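Seating Comfort and Study Time in the Damano Reading Room
Student project report, 7 Aug 2023

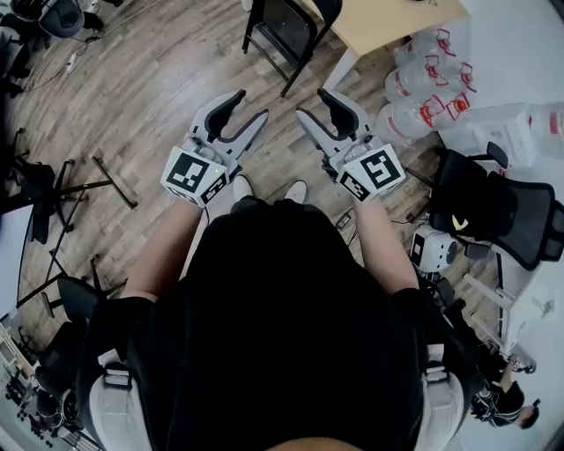

Figure 1. A chair with white armrests, seen from above with a person seated.

1. Background

The reading room in the Damano building was refitted in June. The old wooden benches were taken out and two types of single chair were brought in, one with armrests and one without. Students at our school in Tromville had complained for years that the benches were too low for the desks. Our project looked at whether the new chairs changed how long people stayed and how they felt when they left.

We chose this subject for a practical reason. The school plans to refit the Salminen building next, and the chairs for that job have not been ordered yet.

2. Method

We asked 20 students to use the room for two study sessions each, one in each type of chair. They did their own coursework and could leave whenever they wanted. At the end of each session they filled out a one-page form with questions on the neck, shoulders, lower back and legs. Each body part was scored from 1 (no discomfort) to 5 (strong discomfort). We also wrote down the start and end times.

Half the group started with the armrest chair and half with the plain chair. Desk height was the same for everyone. We did not ask people to sit in any special way, and they were free to stand up and stretch.

3. Results

Of the 20 students, 11 stayed longer in the chair with armrests. The others stayed longer in the plain chair or left at the same time in both sessions. This is a small difference and we do not think it proves much.

The comfort scores were clearer. Shoulder discomfort was lower with armrests for most of the group, and neck scores followed the same pattern. Lower back scores hardly changed between the two chairs. Leg scores were slightly worse in the armrest chair — several students wrote that the armrests hit the edge of the desk, so they could not pull in close and ended up sitting forward on the seat.

Shorter students mentioned the desk edge problem more often than taller ones. We did not record height, so we cannot take this any further.

4. Cost

The Runditz catalog was used for prices. Buying armrest chairs for the whole Salminen room would cost 3,000 dollars more than buying plain ones. A mix of both types would bring that down and would let students pick.

5. Limits

Two sessions per person is not many. The room was warm on some afternoons and a few students said they left early for that reason. The forms were also filled out at the desk, with other people nearby, which may have affected the answers.

6. Recommendation

We suggest a mix of chairs for the Salminen room, with armrests low enough to fit under the desks. The desk clearance should be measured before the order is placed.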